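The Slow Road to a Machine That Clears the Table

By Remo Cirillo
18 August 2025

The dishwasher is one of the oldest robots in the house, if you are willing to call it that. It washes plates better than most people do and uses less water doing it. What it has never done is walk to the table, pick up a dirty bowl and put it in the rack. A person still does that part.

I spent part of this year visiting people who want to change that. Some of them work on homes and some on shop floors. I asked all of them the same question: can a machine do an ordinary chore yet, in an ordinary room, with someone else's things in it?

The short answer was no, with exceptions. The exceptions are worth going through.

Manora runs a packing floor where gift boxes are filled by hand for hotels and small shops. A box might hold two cups, a jar, a folded towel and a card. In March the company put one robot arm on one line. It places the jars. Otis Villanueva manages the floor, and he is happy with it.

"It does jars," he told me. "The jars are all the same, they come in on the same belt, and they go in the same corner. If we change the jar, we lose an afternoon."

The towels are still done by people. So are the cups, which come in five shapes, some with handles and some without. Villanueva had a supplier in to try the cups. The arm could lift each kind once it had been shown where to hold it, but the handles ended up pointing every which way in the box, and a packer had to turn them before the lid went on. He saved no time and sent the trial unit back.

Factories have it easier than homes. A factory can bolt the table to the floor, paint marks on it and buy only one size of jar. Nobody wants to live like that. In a kitchen the cups are wherever the last person left them, the light changes through the day, and there is a child's drawing under the fruit.

Byung-chul Ban has worked on home machines for 13 years, the last two of them at Griltell, a small company that hopes to sell a kitchen helper on wheels. He let me watch it for a morning. It opened a drawer, took out a wooden spoon and laid it on the counter. It wiped half the counter well and the other half badly. Then it tried to pick up a saucer, and that was where we stayed until lunch.

A saucer is low and wide, and there is nothing to get hold of. A person slides it to the edge of the table, or presses down on one side and gets a fingernail under the other, without thinking about it. With two stiff fingers, a machine has to be told or taught some version of that trick. Griltell's machine tried to pinch the rim straight on from the side and pushed the saucer away from itself each time. Ban moved it back. On the eighth try it got hold of the rim and lifted.

"I would not sell you that," he said.

Thin, shiny things are another problem. Cameras have trouble with polished metal, which shows the machine a bright streak and the color of whatever is nearby. Lay a narrow rod or a chopstick in a tray, close to the rim, and the fingers also have very little room to close. Glass is worse. Ban keeps a box of things his machine can't manage, and most of it came out of his own cutlery drawer.

The method most of these groups have settled on is to learn from people. Someone holds a gripper in the hand, much like the one a robot would have, with a camera attached, and does the chore with it. The recordings are used to train the robot. There is no arm to haul around, and a person can get through a lot of chores in a day.
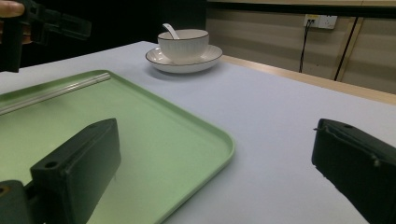
Do-yoon Hwang has set tables this way for most of a year. She works for Studutier, which gathers recordings and passes them on to the people who build the machines. She said the first week was hard on the wrists and that she dropped a good many spoons. After that it became a job like any other.

"You find out how much your fingertips were doing for you," she said. "Then you find a slower way, and the slower way is the one the robot can copy."

Her speed is a fair guide to what buyers can expect. Laying out a bowl, a saucer and a spoon takes her a few seconds with her bare hands. It takes her several times as long with the grippers, and the robots that learn from her are slower still. Zane Lūse, who runs the kitchen at a care home and has been asked by two different firms to try a table-setting machine, said speed is the only thing she wants to hear about. She has 13 tables and one person to lay them before breakfast.

"If it works all night, fine, let it be slow," she said. "But then I need to know it won't break anything at three in the morning with no one there."

None of the firms would promise her that. One offered to have a technician stay in the building, and she pointed out that the technician could lay the tables.

Ban thinks a machine that can clear a plain table, with dishes it has seen before, is five years off at a price a restaurant would pay. He would not give me a figure for homes. Villanueva is waiting for one that can turn a cup handle to the left, and has asked the supplier to call him when it can.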